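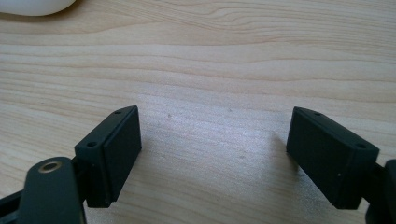
Bramwell Neighbors Forum > Planning & Zoning > Notham Street school conversion, parking variance

porchlight_deb
July 5, 2021
So the notice finally went up on the fence at the old Notham Street school. They want to turn it into 18 apartments with a coffee place on the ground floor, and they're asking for a variance so they only have to provide 5 parking spots. Five! I live two doors down and I already circle the block when I get home from work. Has anybody read the whole application? I got as far as the drainage section and my eyes crossed.

tallgrass
I read it. The applicant is Bevholm and the architect is a firm called Tisska. The building itself looks pretty good to me, they're keeping the brick front and the big windows, and that ugly gym addition comes off the back. I'd rather have people living there than pigeons.

porchlight_deb
I'm not against apartments! I want that on the record before somebody jumps on me. I'm against 18 apartments and nowhere to put a car.

mr_gutters
Same old story. They ask for the moon, the board knocks off one unit, everybody claps. Where do they think the coffee customers are going to park, on the roof?

Selma Đorđević
I rent on Alder, behind the school, and I don't own a car. Neither does my downstairs neighbor. The 5 bus stops right at the corner. I know that isn't everyone's life, but I'd love to see a few places around here built for people like me, and every parking spot they add comes out of the back yard where the two big maples are. Has anyone looked at the tree plan? I couldn't find it in the online file.

tallgrass
Sheet L-2, way at the end after the elevations. One maple stays and one goes. They're blaming the fire lane.

Selma Đorđević
Oh, that's a shame. Thank you for finding it though.

mr_gutters
Bus stops running at nine at night, Selma. I used to ride it.

Selma Đorđević
It runs later than that now, they changed it a while back. I take it home from my evening class.

mr_gutters
OK, didn't know that. Still think five is nuts.

kiln_and_co
Question for anyone who's done this before, do written comments count the same as getting up and talking? I've got little kids and can't sit through a meeting that goes till eleven. Also is it true you have to live within 1,000 feet to say anything?

tallgrass
Anybody can comment. The 1,000 feet is just who gets the letter in the mail. Send yours to the planning office before the August hearing and it goes in the packet. Keep it to a page, and put the address of the property at the top or it ends up in the wrong pile (ask me how I know).

porchlight_deb
I never got a letter and I'm two doors down!!

tallgrass
Call them. If the mailing was done wrong they may have to send it out again and push the hearing back.

mr_gutters
Now you're talking.

kiln_and_co
Please don't push it back just to push it back, that building has been leaking for years and my kids walk past it every day. I'd like somebody to fix the roof.

porchlight_deb
Fair enough. I'm calling in the morning anyway, I want my letter. I'll post what they tell me.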